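Julus and the Rubbish Bag: Why a Robot Stopped and Wouldn't Budge

Have you ever been sent upstairs to fetch something, and then stood on the landing with no idea what it was? Robots have moments rather like that, and today we are going to hear about one of them. Our robot is called Julus, and Julus is learning to tidy a house at a workshop in Osberg. It is a pretend house, made inside a computer, and so is Julus (for now, anyway!). That way, if Julus makes a mistake, there are no real toes to run over and no real vases to sweep up afterwards.

The job that went wrong sounded very easy. Julus had to find the rubbish bag, pick it up, and carry it to another room.

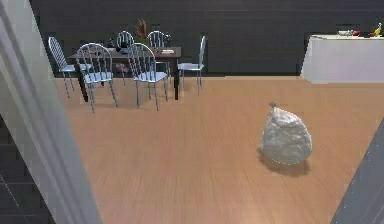
Julus decides where to go by keeping a map in its memory, and it fills in that map as it travels, a bit like you colouring in a picture square by square. Squares where it can roll are marked "free", and squares with something in them are marked "blocked". A table with chairs tucked round it makes a lot of blocked squares, and so does a counter. A white bag sitting on the wooden floor with its top twisted into a knot is blocked as well, so Julus knows to go round it and not over it. So far, so good.

But then Julus picked the bag up, and that is where the trouble began. The bag had left the floor, and the map did not know it. The old squares still said "blocked", and worse than that, Julus could see a bit of the bag bobbing along right in front of it. Every time it looked, it thought, "Oh dear, there's something in my way," and coloured in more blocked squares. Before long it had drawn a wall all around itself, out of nothing but the bag it was carrying! It turned left, it turned right, and then it stopped.

Regula Berchtold, who looks after the robot's programs, let it try again and again. Julus is allowed 2000 little steps to finish a job, and it used up 750 of them just turning on the spot, poor thing.

Now, what about the other room, the one with the figurines? There was a great big stretch of floor there with nothing on it, and Julus could have rolled straight across. The floor was free, but the map said it wasn't, and Julus always believes its map.
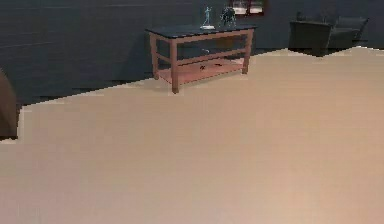
Two figurines on the table, and plenty of floor to roll across.

You might be thinking that Julus was being silly. In one way, though, it did the right thing. When a robot isn't sure whether the way is clear, stopping is much safer than carrying on and hoping for the best. Imagine if the thing in front had been a little brother, or a sleepy cat! Regula kept the stopping rule exactly as it was, and mended the map instead. Now Julus rubs out the old squares when it lifts something up, and it remembers that whatever it is holding is coming along for the ride.

If you would like to try this at home, hold a big cushion in front of your face and ask a grown-up to guide you slowly across an empty bit of carpet. You'll soon find out how much of the room goes missing - and please do it well away from the stairs.

More to read
Why do robots bump into glass doors?
Zamulby and the very slippery floor
How does a robot know it is holding an egg?
Văn asks: can a robot get lost?

Contact us | © Osberg Young Inventors' Pages | Back to top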